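## 4. Your first batch of yogurt in the Cisell

Now for the fun part! Once the jar has been rinsed with boiling water and the cooker is sitting level, you're one evening away from homemade yogurt. 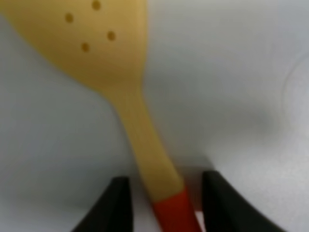 Necati Yüksel wrote to us after reading the last edition that he'd start in the evening every time, because the long rest is over by breakfast and you don't spend the whole day lifting the lid to peek. We agree, and the steps below are now written for an evening start.

### Before you begin

You'll need:

- whole milk, up to the upper line on the jar
- plain yogurt with live cultures, 4 spoonfuls, at room temperature
- a clean dish towel
- the inner jar, the lid and the clip-on thermometer

**Note:** Flavored yogurt does not work well as a starter. Check the label for live cultures and pick the freshest tub you can find.

### 4.1 Heating the milk

1. Pour the milk into a heavy pot and set it over medium-low heat.
2. Clip the thermometer to the side, with the tip in the milk and clear of the bottom.
3. Stir now and then, scraping gently across the bottom of the pot.
4. When the milk steams and small bubbles gather along the edge, turn the heat down as low as it goes. Hold it there for 30 minutes if you like a really thick yogurt – it's worth the wait!
5. Take the pot off the heat.

**Caution:** Milk boils over fast. Stay at the stove for this part.

### 4.2 Cooling and adding the starter

1. Let the milk cool until the needle drops into the green band (a sink of cold water speeds this up a lot).
2. Lift off the skin, or stir it back in. Both are fine, and some people fight over the skin.
3. Spoon the starter into a small bowl, add a ladle of the warm milk and mix until smooth.
4. Pour this back into the pot and stir slowly, a few turns only.
5. Fill the inner jar and put the lid on loosely.

**Caution:** Do not add the starter while the needle is in the red band. The heat will kill the cultures and you'll have to begin again with a fresh spoonful.

### 4.3 The long rest

1. Set the jar in the Cisell and press **Culture**. The light turns amber.
2. Choose 6 hours for a mild yogurt. For a sharper one, press **+** until you see the time you want.
3. Lay the towel over the top if your kitchen gets chilly. In November ours certainly does.
4. Leave it alone! No stirring, no tilting, no moving it to the other counter.
5. When the light goes green, tighten the lid and move the jar to the fridge. Chill until cold all the way through before you dig in.

**Note:** A little clear liquid on top is whey. Stir it in, or pour it off and use it in bread dough.

### 4.4 Saving some for next time

Before anyone gets to the jar with honey and walnuts, put a few spoonfuls in a small clean container and label it. Use it as the starter for your next batch within the week. If it ever smells off or shows any color, throw it out and open a new tub.

For strained yogurt, go on to section 5.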